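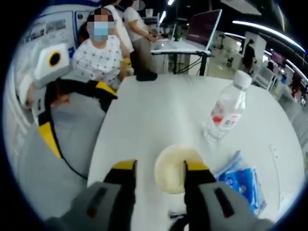

Figure 1. Hand-held gripper at the demonstration table, with a round, flat object between the fingertips. Fisheye view from the tool.

Handout 4: Notes on the Gudari demonstration
Stilolness workshop, 30 June 2020

Read this before the June lab session. Section 3 is needed for the written report.

1. Purpose of the visit

The demonstration covered manual collection of grasping data. The operator holds the gripper, closes it on an object, moves the object, and lets go. Video from the tool is stored with the finger opening at each time step. No arm is needed during collection. An arm is used later, when the trained controller is tested.

2. Tool and table

The fingers are two-sided and close toward each other. The tips are yellow, which makes them easy to pick out against the black upper part of the finger in Figure 1. A clear plastic bottle with a white screw cap lies on its side to the right of the held object. Past it is a crumpled blue-and-white packet. These two are harder cases than the disc: the bottle is transparent and reflects the ceiling lights, and the packet has no fixed shape.

Note how the table edges bow outward. The lens trades straight lines for a wide field, so the fingers, the table and much of the room all fit in one view. Do not measure distances directly from such an image. Apply the lens model from Handout 2 first.

Part of the disc is hidden behind the right finger. Occlusion of this kind is normal at the moment of grasp, and the controller has to work with it.

3. Recording procedure

Start with the fingers open and clear of the objects.
Approach at a steady speed. Fast wrist motion blurs the video and the tracking can drop out.
Close until the object is held, then pause before moving.
Release on the table surface and back away before stopping the recording.

The Gudari set used in this course has 1000 recordings. Of these, 900 are for training. The remainder are held back for testing and must not be used to tune settings. Files are in the Karpenko folder on the course drive. The viewer is Uvby, same version as in Lab 1.

4. For the report

Choose 40 recordings from the training portion and mark the first time step at which both fingers touch the object. State the rule you used when contact was hidden. Limit: 300 words plus one table.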